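3 December 2019

Second full day on the produce display. Arrived before eight, lights already on, heating not. Started with the rim, which had a smear of glue along it from the labels we tried in October. It came off with warm water and a plastic scraper. Wiped the panels next. The slots hold dust in the corners and a cloth does not reach, so I used the narrow brush and then the vacuum with the small nozzle. Slow work, but the pattern looks sharper with the grooves clean.

The Skondum delivery came mid-morning: 257 pieces against an order for 257, which is a first. Order number 1641, filed with the others. The invoice has Skasilus as the billing address again. Wrote to Fontana to have it changed.

Vegetables go in by kind, one kind to a compartment. Chili peppers are the easiest. They can be tipped in and pushed up toward the back, and the pile holds. Napa cabbage is awkward, being thick at one end, and laid side by side they roll. Tried them upright first and they fell over when the next bin was loaded. Laid them on the diagonal, overlapping, and they stayed put through the rest of the afternoon. Bitter melons all point the same way. I had them crossed at first and it looked like a spill. Parallel is better – the ridges line up and each one can be lifted without disturbing the next.

The cabbage color is good. White at the base, yellow toward the tips, and the wrinkling in the leaf is deep enough to catch dust, so these will need brushing too. The chilies are shinier than I would have picked. The Tiltus catalog had a matte version at a higher price, minimum order 100, and we have room for 50 at most. Leaving it.

The carpet was vacuumed last, along the stripe. Moving the cabinet on it takes two people and I was alone after lunch, so it stays at its present angle.

Still to do: brush for the cabbages, felt under the partition that rattles, reply from Fontana, price cards. The cards should be smaller than the October ones and should not be glued to anything.

Back hurts. Home by six, soup, bed early.
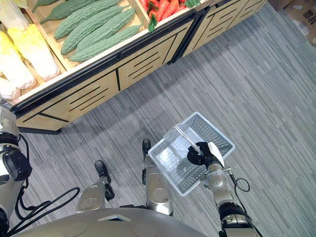 Bitter melons, with napa cabbage to the left and chilies to the right.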